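# Nodavwood Opens Its Workroom to the Public, Promises to Spill Very Little
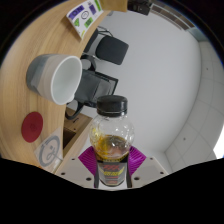 **Issued by: Handling and Gripping Team, Nodavwood, Nivstead**

NIVSTEAD, 2020-03-06. Nodavwood will open its second-floor workroom to visitors for an afternoon in April. Guests will be able to watch the Handling and Gripping Team pick things up and put them down again, and then have a go themselves. Admission is free. Parking at the Kusholm building is also free, when there is any.

The team's work is easy to explain at parties and hard to finish. It teaches machines to hold household objects the way a sensible adult would. Most of that teaching is done with hand-held grippers, which a person carries about and squeezes while a camera on the tool records the view. A recording made this way shows the job from the gripper's side, and from there a bottle looms very large and the table under it bends like a banana. Visitors who try the tool will be shown their own recordings on a screen afterward and may be surprised by how much they hesitate.

Bottles take up a good part of the program. A clear plastic bottle with a screw cap and some amber-yellow liquid in it is a fair test of anybody's manners: squeeze too hard and the walls give, squeeze too gently and it goes for a walk. The team clamps it low, between two dark fingers, with magenta fin-like soft pads to either side. The pads are made up of thin ridges and have been compared by past guests to coral, lasagna and a bad prom dress. All three comparisons were entered in the log.

Mugs come next on the program. A mug standing up is a solved problem as far as the team is concerned, and a mug on its side is a good way to lose a morning. Guests will be asked to choose between the handle, the rim and the body, and to stick with the decision once made. Changing your mind halfway is allowed in life but makes a poor recording.

"We have been asked whether the robots will take over," the team said in a joint statement that took longer to agree on than it should have. "At present they would need someone to set the mug upright first."

**What's on during the afternoon**

- Pick and place at the wooden table, with bottles, mugs and the red coaster. Turns last 4 minutes. There is a timer and it is loud.
- A robot arm from the Urbonaitė project, repeating movements recorded by people. It will run in the side room at walking pace, with a rail in front of it.
- A short talk on soft pads: why they bend, how they wear out, and what the team tried before them. The slides include the sponge period.
- Stickers. Please take some. We ordered in bulk.

The Urbonaitė project began at Nodavwood as a way to clear a breakfast table. It has been running for 3 years and can now manage the table on most days, provided breakfast was modest. Soft fruit remains outside its scope. Guests are welcome to ask about the pear, but the answer is long.

Groups will be taken up in parties of 8. The workroom has ordinary office chairs and a white-tiled ceiling, and looks less like the future than the invitation might suggest. Anyone hoping for blue lighting should adjust their plans. Children aged 6 and over can use the grippers with an adult beside them, and in our experience they are better at it than the engineers, who tend to overthink the approach.

Nothing needs to be brought along. Guests who would like to see their own kitchen item attempted may bring one, within reason, and should be ready to hear that it is difficult. Glass stays downstairs. So do knives, eggs, and anything that has to be fed. Long sleeves should be rolled up before handling the tool, and dangling bracelets left in a pocket.

Recordings made by visitors will be kept only if they sign the form at the door. Those who would rather not sign can take part all the same, and their efforts will be deleted at the end of the afternoon, however graceful.

Places are booked through the front desk at Kusholm, in person or by phone. Press who wish to film the arm should mention it when booking so that a spot by the rail can be kept. Coffee will be served in the hallway by people, using their hands.

**About Nodavwood**

Nodavwood designs grippers and collects handling data for machines that work indoors. It is based in the Kusholm building in Nivstead, upstairs from a dentist.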